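Home | Bench notes | Grippers | Controllers | About

Cedden or Wedavix on the peg cell: finger notes

August 30, 2022

I have had both parallel grippers on the bench since July and can now say which one I would buy again. The task is the same one I used for the controller tests: take a cylindrical peg from an L-shaped bracket, carry it over to a fixture with round holes, and insert it. The cell is a shallow gray enclosure with sloped walls. The arm and the motion program did not change between grippers. Only the tool offset and the grip force did.

The Cedden is the cheaper of the two. It has a single force setting, changed with a screwdriver. The Wedavix takes force and stroke over serial from the Cikard controller and reports finger position back. On paper that settles it, but a position readout is only useful if the fingers are stiff, so I wanted to see how each one behaved on the approach.

Picking from the bracket

The bracket pick looks easy and causes most of the trouble. The back wall limits how far the fingers can overshoot, and a few tenths of a millimeter in the tool offset is enough to drag the peg sideways as the grip closes. I approach from above, close at low force, wait, then raise the force before lifting. 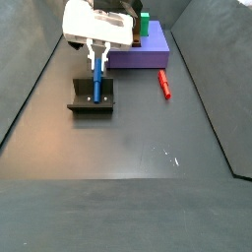
Fingers closed on the upper end of the blue peg at the bracket.

Gripping high leaves more of the peg free for the insertion, but it also gives the contact force a longer lever arm. With soft fingers the peg tilts in the grip when the tip touches the rim of the hole, and the controller reads the tilt as progress. I tried gripping lower and lost too much clearance over the fixture. High grip stays.

Stroke matters as well. If the fingers open wide, the approach can be sloppy, but then the outer finger needs room next to whatever is parked nearby. I ended up limiting the opening in software on the Wedavix. The Cedden has no such limit, so there I moved the approach point instead and spent an evening retouching waypoints. 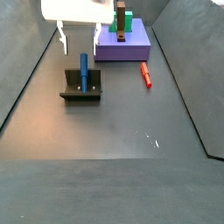 Open fingers, with the blue peg standing at the bracket.

The fixed camera is fine for this part. It shows gross misses and whether a peg is standing or lying down. It is poor for the last stage of the insertion, where the gripper body gets in the way and depth is hard to judge.

What the wrist camera adds

I put off using a wrist camera because of the cable. It should have gone on first. From the wrist, the peg tip and the holes are in one view, and a lateral error shows up before contact. Toshiko Hoshino lent me the mount drawing, and I changed only the hole spacing. Calibration took 6 poses. Exposure needs to be locked, or the metal fingers pull it down and the holes lose contrast.

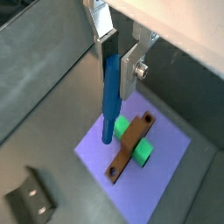

Controller settings

For both grippers I ran the Cikard at the same loop rate and used a plain spiral search on contact. The Restrepo force plugin is better documented but adds a delay I could not tune out. My log for the whole comparison has 513 attempts, including the ones I stopped by hand. I am not publishing a success rate per gripper yet, as the early Cedden runs used a worse tool offset and would need repeating.

My impressions so far: the Cedden closes faster and is easier to clean. The Wedavix holds its center better after a bump and can tell the program that it has closed on nothing, which saves a wasted trip to the fixture. I would buy the Wedavix again.

Cable routing is still unresolved. A loop with enough slack for the wrist to turn is also a loop that can catch on something, and clips on the housing only help so much.

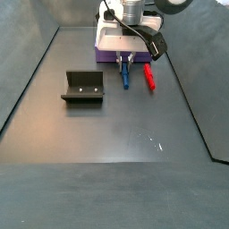
Jasmina Todorova wrote in to say that she would drop the spiral search altogether. With a compliant finger pad and a small deliberate tilt, she finds the edge of the hole first and then straightens the peg, and her inserts got shorter and more repeatable. She also advises checking finger parallelism with a feeler gauge before blaming the controller. I have the gauge and will try both on the Wedavix first.

Recent posts
Locking exposure on small cameras
Cikard serial commands I use
Restrepo force plugin: install notes
Tool offsets without a touch probe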